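Sorting the spare parts drawer

I gave up on my kitchen junk drawer in November. It had batteries, picture hooks, dead pens and a bag of screws from a Trovholm bookcase I no longer own.

Colored bins are the only system I have ever stuck with.
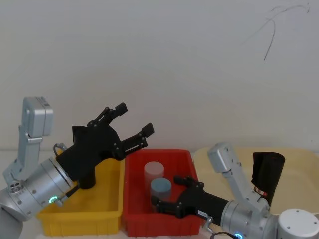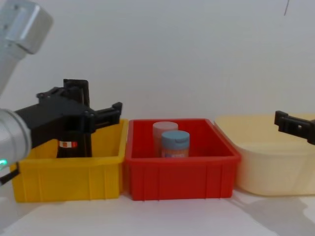 My rule is one color for one kind of thing, and no labels. I tried labels once and spent more time printing them than putting anything away. Batteries went first. I had 13 loose ones and no tester, so I borrowed one from Zulema Urrutia next door and threw out — well, took to the recycling point — all but four.

Screws were slower. I kept the ones longer than an inch and put the rest in a jar for the garage. The pens I tested on the back of an envelope. Most were dry.

Keys are still a problem. Two of them fit the Gresteck padlock on the shed, one is for a bike lock I lost years ago, and the others could be for anything. They are in an envelope on the fridge for now. I will try them on the basement door this weekend, and whatever doesn't fit goes out with the scrap metal.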